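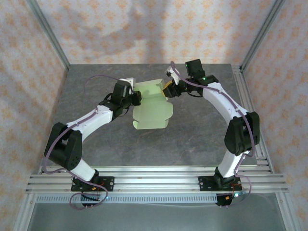

About the Jikport cell

Mathias is a small automation shop in Ollton. We set up two-arm cells for handling soft parts, and we repair cells other people have given up on.

Most of our rules come from one bad June. A cable on our first Dundham job snagged at the wrist, one arm stopped, and the other kept pulling. The mount bent. Eifion Yorath was outside the guard and was not hurt.

Since then, a fault on either arm stops both. Wayne Bélanger checks every cable loop by hand, and each cell runs up to 4000 cycles here before it ships. We publish our fault log, now at 197 entries.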